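From: Arsalan Bangash
To: Bornley Residents list
Date: April 16, 2018
Subject: Re: Damp in the back bedrooms, Haldane Court

Dear all,

Thank you for the message about the damp. I read it two times, and then I read the old letters from the landlord again, so that my answer is correct. I put my answers under the parts I quote.

> We are on the second floor and the wall behind our wardrobe
> has gone black again. Bromow came in December and painted it
> with something, and the man told us to keep the window open.
> We can't keep the window open all night with a baby in the
> room. Has anyone else been told the same? And did anyone get
> money back for clothes? We lost two coats.

Yes, we were told the same. In our flat the man from Bromow stayed perhaps ten minutes. He put the white paint on the wall and he wrote "condensation" on his sheet. I asked him to measure the wall and he answered that he did not have the meter with him.

I do not agree that it is only condensation. Our bad wall is the outside one, on the side where the gutter pipe comes down. When it rains for several days the mark becomes bigger, and it begins low, near the floor, behind the bed. On the other outside wall, with the same heating and the same window, we have nothing. My brother-in-law works in building and he thinks the joint of the pipe is open. He could not say this for sure from the ground, and I also do not want to say more than I know.

> They also said we should buy a dehumidifier ourselves.
> Is it worth it?

We bought one in December, a Drastex, the small model. It does help with the air. The smell in the bedroom is less and the glass is clear in the morning. It has not made the wall better. It costs money to run and it is a little noisy, so we put it on in the day and turn it off for sleeping. If your problem comes from the pipe, I think you will empty the tank for ever. But for a room with a baby I would still have one.

About the clothes. I wrote to the landlord's office and asked for 430 pounds. This was for the mattress, one wool suit and some shirts. They offered me 60 pounds "as goodwill". I did not accept it yet. The lady on the telephone was polite, and she explained that they need a list with each thing written separately, the price, the year we bought it, and a photograph. So I advise everybody to do this before you throw anything away. We threw away the suit too early and now I can't prove it. Put each piece on a plain sheet and go near to it, especially the collar and the cuffs. 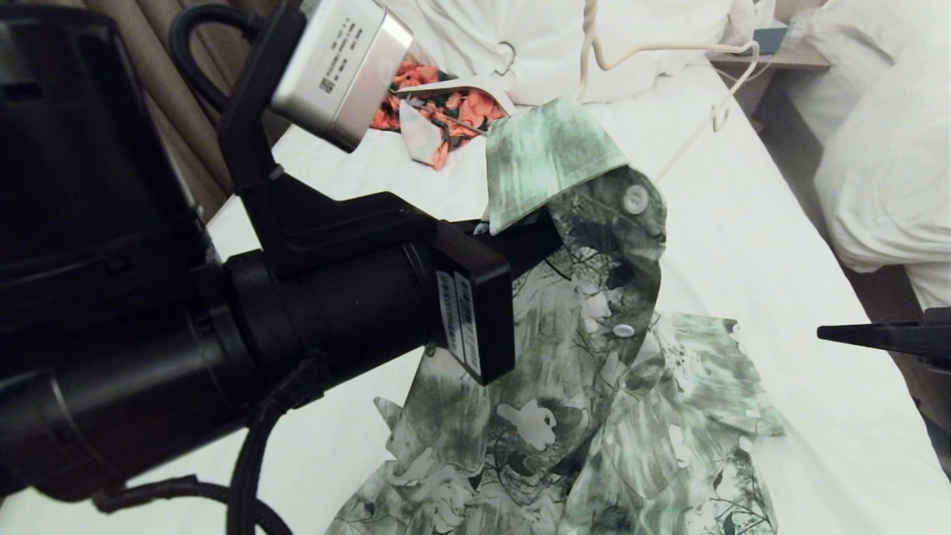 Green and white shirt, on the bed.

Without the mattress my list comes to 308 pounds, and I have sent it again with the photographs. I will write to the list when they answer.

> Should we all complain together or one by one?

I would do both. One letter from the whole building about the pipe and the wall, and separate letters for the things each family lost. If we mix them, I am afraid they will answer only the easy part. I have made a first version of the common letter. My English in it is maybe too stiff, so please correct it freely. It asks for these points:

- an inspection of the gutter pipe on the back side, with a ladder and not from the ground
- a measurement of the walls with a meter, and a copy of the result for each flat
- no more painting before the wall is dry
- a date for the work, in writing

If your flat is on the back side, please send me your flat number and the month when you first saw the mark. The people on the front side can sign also, if they wish.

One small question at the end. Does somebody still have the letter from when the windows were changed? I believe it said that the outside walls would be checked at the same time, but I can't find my copy.

With kind regards,
Arsalan Bangash
Flat 2, Haldane Court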